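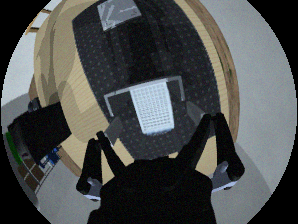
La psychologie de la perception a longtemps vécu sur une idée commode : l'œil recevrait des données, le cerveau ferait le calcul, et l'expérience vécue serait le résultat. Je vous demande de vous en méfier. Prenez la densité. Un pavé blanc couvert de petites cases carrées, serrées les unes contre les autres, comme celui posé au milieu du tapis gris foncé, paraît « plein » à presque tout le monde, et pourtant personne n'en a compté les cases. Sur quoi repose alors le jugement ? Les manuels répondent « sur une estimation rapide ». C'est renommer la question.

## Séance 2 — Estimer sans compter

Rappel de vocabulaire :

- **subitisation** : saisie immédiate des très petites quantités ;
- **estimation** : jugement approché, sans dénombrement ;
- **texture** : ce qui reste quand les éléments sont trop serrés pour être isolés.

La troisième notion est la plus fragile. Où commence la texture ? L'étude de Telholm, que vous avez dans le polycopié, fixe un seuil, mais avec des planches imprimées toutes au même format. Change-t-on la distance de lecture, le seuil bouge. Les auteurs le signalent en note, puis l'oublient dans la discussion.

Même réserve pour l'expérience dite de Bistbridge : 444 participants, deux planches, l'une à 700 points, l'autre à 3 000. On nous dit que les sujets « sous-estiment systématiquement » la seconde. Soit. Mais on leur avait montré la première juste avant, sans varier l'ordre. Un effet d'ancrage suffirait à expliquer une bonne partie de l'écart, et rien dans le protocole ne permet de l'exclure.
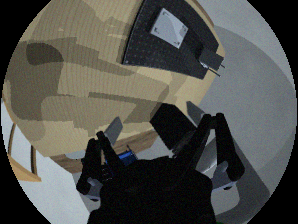

Kalniņš (Saulius Kalniņš, voir le texte 4) propose de contrôler séparément la surface occupée, l'espacement et le contraste. C'est plus sérieux. Reste que ces grandeurs sont liées : à surface fixe, ajouter des points les rapproche forcément. On ne peut pas tout tenir constant, et les corrections statistiques du modèle Ots ne changent rien à cette contrainte géométrique. Je n'ai pas encore lu de réponse convaincante sur ce point — celle du groupe Aveck tient en une demi-page.

À préparer pour la prochaine fois :

1. Relire la partie « Méthode » de Telholm et relever ce qui n'y est pas précisé (éclairage, distance, durée d'exposition).
2. Proposer un ordre de présentation qui neutralise l'ancrage dans Bistbridge. Une demi-page, pas davantage.
3. Texte 4, section sur l'espacement : l'argument tient-il si l'on retire la figure ?

Les copies de janvier citaient beaucoup les conclusions et très peu les protocoles. Faites l'inverse.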